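Call for Participants: Demonstration Recording, Paker Program

Cekon is seeking adults to record demonstrations of everyday hand tasks for the Paker program. The recordings will serve as training examples for a system that learns to handle common household and office items. No technical background is required.

Participants work with a pair of handheld grippers, one in each hand, and complete short tasks such as sorting, folding and placing. Each session lasts 2 hours, breaks included. Participants are asked to attend four sessions at the Ursu building and will receive $56 per session. 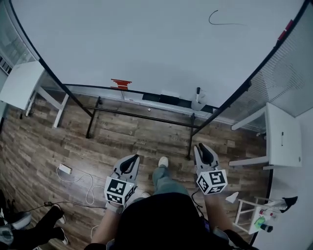 A participant with the two handheld grippers used for recording.

Applicants must be at least 18 years of age, have full use of both hands and be able to stand for extended periods. Closed shoes are required. Left-handed applicants are especially encouraged to apply. Persons who took part in the November round under the Bikix protocol may apply again, but must complete the introductory training a second time.

Sessions are recorded on video. Participants will be asked to sign a consent form before the first session and may withdraw at any time. Payment for completed sessions is not affected by withdrawal.

Applications are accepted until 28 January 2023 at the Cekon front desk, Room 121, or through the online form. Selected applicants will be notified by email.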